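Home Care Aide Course, Sikwood Campus
Room 2093
Handout for Unit 2: The Wheelchair at the Bedside
Instructor: Shivam Srivastava

Read this before the practice session. Bring it with you. The skills check at the end of March covers everything on these pages except the section on ramps, which belongs to the next unit.

1. Names of the parts

The chairs we use are manual folding chairs. You need to know the parts by name, as the written instructions in a client's home will use them.

Push handles: at the top of the back posts. These are for steering the chair and for tipping it back at a curb. They are not for lifting.
Backrest: fabric, stretched between the posts. Fabric backs give a little under a person's weight. A tear along a seam gets reported the same day.
Rear wheels: large, with spokes. The push rim is the outer ring the user holds.
Casters: the small front wheels. They swivel.
Crossbars: the X under the seat that lets the chair fold.
Wheel locks: one on each side. Say "locks," not "brakes." They hold a parked chair and should never be used to slow a moving one.

2. Bringing the chair to the bed

Clear the path first. Look for shoes, cords, bedding on the floor and anything on low shelves that sticks out. Bedside cabinets on wheels can be rolled back before you start. In a small bedroom there may be only one direction the chair will fit, so work it out while the chair is still in the hall.

Walk behind the chair with one hand on each push handle. Keep your elbows bent and your back straight. Look past the backrest to the floor ahead of the casters. Most scraped walls come from watching the handles.
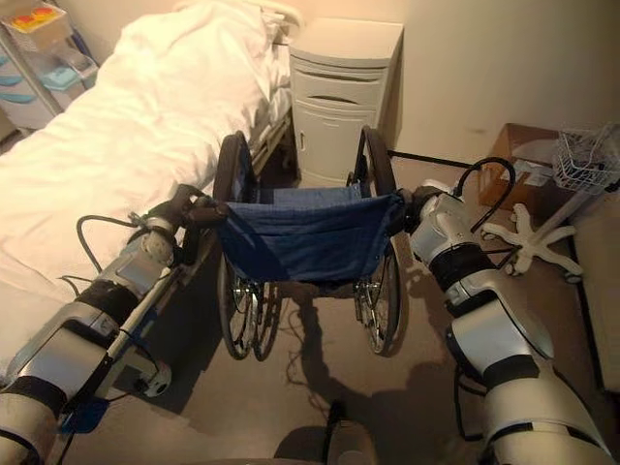
Jendness asked whether the chair should be opened in the hall and pushed in ready to use, or brought in folded and opened next to the bed. In her last placement they always opened it first, and it got stuck in the doorway more than once.

Either is acceptable. If the doorway is narrow, bring the chair in folded and open it beside the bed. If there is plenty of room, open it first and check it in the hall, where the light is usually better. On the skills check you will be told which one to do.

To open: tilt the chair slightly toward you so one rear wheel is off the floor, then press down on the two seat rails with flat hands. Keep your fingers on top of the rails and away from the sides. Fingers curled around the rail will be pinched against the frame. Push until the seat is flat and the rails sit in their holders.

To fold: footrests up, cushion off, then pull the seat up from the middle at the front and back edges. Do not pull on the armrests.

3. Position and angle

Ask the client which side is the stronger one. The chair goes on that side where the room allows it. Set it at a slight angle to the bed, close enough that the client can reach the far armrest after standing. The Živković sheet (back of your binder) has the angles drawn out for left and right transfers.

Check the bed before you park the chair:
Bed casters locked.
Side rail lowered on the transfer side, and only when you are standing there.
Bed height set so the client's feet are flat on the floor.
Sheet and blanket pulled back to the far side.

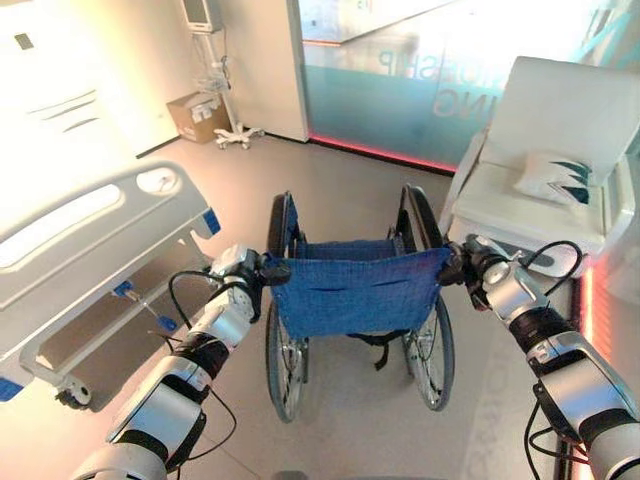
Once the chair is where you want it, set both locks and test them with a firm push on the handles. If the chair creeps, check the tires. On air-filled tires, low pressure is the usual cause. Swing the footrests out of the way or take them off and put them where neither of you will step on them.

4. Putting the chair away

Wipe the handles, armrests and push rims. Fold the chair and set both locks. Stand it where it does not block the door or the way to the bathroom. At Zustatgate, our partner site, chairs are kept in the alcove by the linen closet and signed back in on the clipboard.

5. For practice

Work in pairs. Open and fold the chair 2 times each, then do one full approach to the bed with your partner reading section 3 aloud. Switch. Write down any step you had to be reminded of and hand the paper in before you leave.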